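From: Sølve Granström
To: Brendham Bread and Baking list
Date: August 23, 2024
Subject: Re: [brendham-baking] Rye loaf is gummy in the middle

Brodie Sheehan wrote:
> I have now made the dark rye from the list recipe 3 times, and every
> time there is a gummy stripe near the bottom. The crust is good and
> the taste is good. I bake at the temperature in the recipe and I cut
> the loaf the same evening. Is it the flour? Mine is coarser than
> what Domingo uses. Or should I leave out some water?
> Brodie

Hello Brodie and all,

I had the same stripe for most of last winter, so I can tell you what helped in my kitchen. I am not a trained baker, please correct me if I say something wrong.

First, I would not change the water yet. Coarse rye drinks slowly. If you mix and put the dough in the tin at once, the water is still between the grains and goes down. I now soak the coarse part overnight with the salt, in a covered bowl, and add the sourdough in the morning. The dough feels too stiff at that moment, but it becomes softer after one hour. 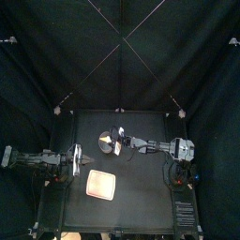
Second, the cutting. You write that you cut it the same evening. For wheat bread this is fine, but a rye loaf must rest much longer. I wrap mine in a linen towel and wait until the next day, and for the big tin I wait two days. It is difficult when the whole house smells of bread, I know. My family eats crispbread in the meantime and complains.

Third, please check how sour your starter is. Efraín wrote in November that a young starter gives a sticky crumb in rye, and I think he is right. I feed mine in the evening and again in the morning before I use it. When it smells a little like apples, I start.

About the oven, I cannot say much because every oven is different. Mine is an old one and the bottom heat is weak, so I put the tin on the lowest rack for the first half of the baking and then move it up. If your stripe is always at the bottom, maybe try this too. But change only one thing for each loaf, or you will not know which one helped.

Domingo, do you still sift your flour before you soak it? I could not find your old message in the archive.

Greetings,
Sølve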